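Folding Long-Sleeved Shirts So They Stack Flat

Reading time: 3 minutes

Long sleeves are what make a shirt pile lean. The body folds into a neat block easily enough, but the sleeves add bulk on one side and the stack tips over. This method puts the same thickness on both sides.

Start with a flat surface big enough for the whole shirt. A bed works well if it is firm. On a soft mattress, put down a mat or a board first, or use the kitchen table.

1. Lay the shirt face down with the neckline away from you. Smooth it from the collar to the hem with your palms.

2. Straighten both sleeves. Turn any cuff that is inside out now, before you fold.

3. Fold one side in toward the middle, sleeve and all. Bend the sleeve back down so it runs parallel to the side. Do the same with the other side, and check that the two sleeves do not overlap.

4. Fold the hem up by a third, then fold again to the collar. For most adult shirts you want a block 9 inches wide.

Thick sweatshirts are better folded in half only once after the sides are in. Keep them at the bottom of the pile.

If a shirt has been crumpled in the basket, take it by two ends and pull gently before laying it down. Knit fabric should only be pulled lightly – a hard tug will stretch the hem. Shirts with a printed chest should be pulled along the edges, away from the lettering.

Sort by weight before you fold. Fadime Erdem sent in a note saying she spreads out everything with long sleeves first and folds the lot in one go on Saturday. A drawer 18 inches wide takes two rows, and each row can hold up to 9 thin shirts standing on edge. 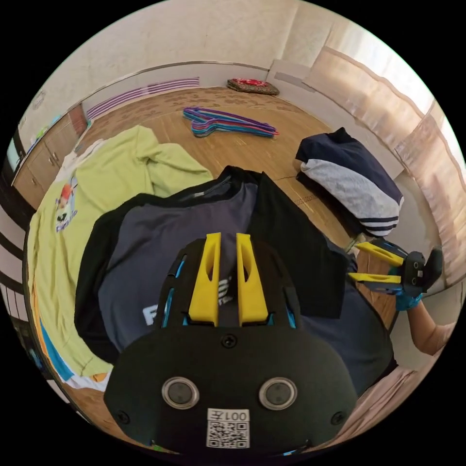
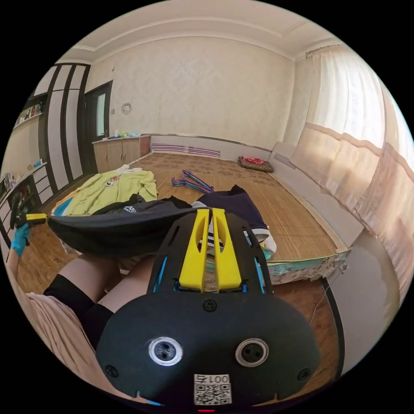

Long-sleeved tops spread out, with white lettering on the dark fabric.

Related tips
Getting Creases Out Without an Iron
How to Store Sweatshirts Over the Summer
Drawer Dividers From Cardboard
Washing Printed Shirts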